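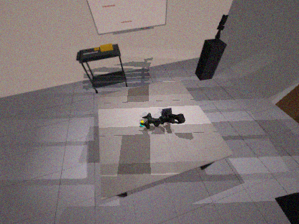

Rendered view: a dark arm on a white floor panel, gray tile all around.

Pokoswood Floor and Wall Tones

Welcome, and thank you for stopping by! Pokoswood is a small set of plain color swatches for people who paint rooms, model rooms, or just like to argue about which white is the right white (we do, often and happily). It grew out of a paint notebook kept in the Dretia workshop, and over time it got too big for the notebook.

What you get

The set holds 19 swatches: 11 pale grays, 5 warm whites and 3 creams that we couldn't bear to leave out. Each one has a name, a color value and a short note on how it behaved on plaster in morning light. The notes are a matter of taste, so please read them as you would a neighbor's advice over the fence.

Using it

Copy the swatches folder next to your project and open the list called Rewi first, as the other lists borrow their names from it. Stuvoditz, the older list, is still in there for anyone with half a house already painted from it, but it won't get new colors.

Known problems

Two of the creams look green on some screens. We are still working on those, and a better pair should be ready in May.

License

Free to use, share and change. If you paint something with it, we'd love to hear how the hallway came out.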